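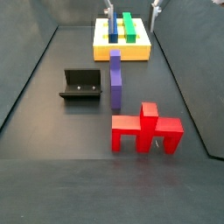
A blue bar and a green bar standing upright in a slotted base, yellow with a white top.

The woman who runs Clolard, the toy-lending shop in Drunon, has been at it for 13 years. Before that she worked in the accounts office of a bakery. She asked me not to use her name, on the grounds that most of her customers call her "the toy lady" and she would like to keep it that way.

We met in the shop on a wet morning in April, before opening time. It takes up the ground floor of what used to be a chemist's, on the corner opposite the bus station. The old drawers are still there behind the counter, and she keeps dice, counters and spare jigsaw pieces in them. Families pay a monthly fee and can take home up to four toys at a time. The stock now stands at 4000, counting a board game as one and a box of wooden bricks as one.

"People hear the number and think it's enormous," she says. "It's a lot to store. But a good part of it is out at any moment, and another part is waiting to be checked. If everything came back on the same morning I'd have to close, I wouldn't be able to get in the door."

She didn't set out to open a shop. When her son was small she kept noticing that he wanted whatever was at other people's houses and ignored what was at his own. She and two neighbours began swapping boxes of toys every few weeks. Then the neighbours' friends wanted to join, and the boxes moved from her hall to her garage.

"My husband parked on the street for a year and a half," she says. "He was very good about it until the winter. Then he asked, quite politely, when he would be getting the garage back, and I went and looked at the chemist's the same week."

The lease was cheap as the place had been shut for a long time and the roof leaked at the back. She put in her savings and borrowed the rest from her sister. The loan was paid off in the sixth year.

I ask what gets borrowed most. She says it depends on the weather more than anything else. In wet spells it is train sets, marble runs and long board games. When it turns warm the ride-on tractors go out and don't come back without a reminder. Dressing-up clothes are steady all year. Dolls' houses are booked months ahead for December and hardly touched in between.

"The thing I can't shift is anything with one button," she says. "You press it, it sings, you've seen it all. The child has finished with it before the parent has got the lid back on the box. I used to buy them because they looked good on the shelf. I've stopped."

What she buys instead are things that can be used in more than one way. Plain blocks do well, and so does anything that has to be fitted into something else. Stacking, slotting and sorting toys are asked for mostly by parents of children between one and three, though she has had older children sit down on the shop floor with them and not want to leave.

"A nine-year-old will tell you it's a baby toy and then spend half an hour building with it," she says. "I never say anything. I let them get on."

She has firm views on colour. A few years ago the catalogues filled up with toys in beige, cream and soft grey, and she ordered a shelf of them. The parents admired them. They were borrowed once each, if that.

"I've nothing against it as a look. It goes nicely with a sofa," she says. "But I'd watch a toddler walk straight past that shelf to get to the red lorry. I sold most of it on to a nursery in Nenitz and they painted it."

Getting things clean takes up more of her week than lending them out. Every toy that comes back goes into a crate under the window and stays there until it has been washed, dried and counted. Hard plastic goes through a dishwasher in the back room. Wood is wiped down by hand with a cloth that has been wrung out well, and then left on a rack with gaps between the pieces. Soft toys are washed in bags. Anything with batteries has them taken out, and the contacts are looked at.

The counting is the part customers don't see. Each box has a card inside the lid that says what should be in it, and each card has been rewritten many times. She shows me one for a farm set. The number of hens has been crossed out and lowered three times, with the date beside each change.

"I don't charge for a missing hen," she says. "I did at the start. I had a list of prices, so much for a piece of track, so much for a playing card. It made people miserable. They'd turn up with a bag of toys and a face as if they'd come to court. Some of them stopped coming at all, and it was over something that cost me pennies. So I dropped it. If the toy still works without the piece, we change the card."

And if it doesn't work without the piece? She keeps a shelf of incomplete sets and takes parts from those. For some older games she has written to the makers, with mixed results. Sikder, which supplies a good share of her wooden toys, will sell her single parts if she asks by letter and is prepared to wait. Others have told her to buy the whole thing again.

Jigsaws are the hardest. A jigsaw with one piece gone can still be lent, but only with a note on the front of the box. She tried leaving the note off once, to see whether anyone minded.

"They minded," she says.

While we talk, the post arrives, and then a man comes to the door with a toddler on his shoulders and a rocking horse under his arm. The shop isn't open for another twenty minutes. She lets them in. The horse goes by the radiator and the child is lifted down, goes directly to a box of toy fruit and sits beside it. The man says they only came to bring the horse back. They leave with the fruit and a drum.

I ask whether lending toys saves families much money. She says it does for some, mainly those with more than one child under five, but she is careful not to oversell it. A family that borrows once a month and still buys everything in the shops is paying twice. The ones who get the most out of it tend to have small flats.

"Space is what they tell me about," she says. "It's the cupboard. They've got a kitchen toy the size of a real cooker and the child hasn't looked at it since the summer, and they can't throw it out because Granny gave it. With mine they can just bring it back."

There have been bad patches. In her fourth year the roof at the back gave way after a storm and she lost most of the books and all the puppets. The insurance paid for the roof but not for the puppets, which had been entered on the form as "textiles, various". She closed for five weeks. When she opened again there was a queue, and several people had carrier bags of puppets with them.

"Some of them were dreadful," she says. "There was a crocodile with no bottom jaw. I took every one. The crocodile's still going out, I sewed him a new jaw from an oven glove."

Not everything people want to give her can be used. She turns down cots, car seats, anything that smells of smoke and anything with a magnet that could come loose. She also turns down most large soft toys, which take up a whole shelf and are seldom borrowed. A giant panda was left on the step one night and stayed in the shop window for a year before a school asked for it.

She has been asked a few times to open a second shop in Nenitz. The rents there are lower and the town has more young families. She went to look at two places, one of them a former shoe shop with shelving already fitted, and got as far as measuring up. In the end she said no. She would have needed to hire someone to run it, and she didn't like the idea of spending her days on the road between the two.

"I'd have ended up back in the accounts office," she says. "Only it would have been mine."

What she has done is start a van round. One afternoon a fortnight she drives out to the villages north of Drunon with crates that people have ordered in advance. She parks outside the church in one and beside the football pitch in another. The van is old and its side door sticks. Customers have learned which part of it to kick.

I ask what she would tell somebody who wanted to start the same kind of business. She thinks about it while sorting a tub of animals into two piles. Start with fewer toys than you think you need, she says. Buy shelves that can be moved. Write the card for the lid before the box goes out for the first time, not after. Find out where your water comes into the building, and don't store anything under it.

"And look at what they do with things, the children," she says. "Don't go by what the box says. I had a very expensive set of scales, lovely thing, meant for learning to weigh. They all used it as a bath for the dinosaurs. Fine, so now I lend it with the dinosaurs."

Her son, the one whose boredom began it all, is at college and comes in during the holidays to do the heavy lifting. He has no particular interest in taking over. She isn't worried by that and has no plans to stop. The lease comes up again next spring and she intends to sign it, provided the landlord does something about the guttering.

At ten she turns the sign round. There are already two pushchairs outside.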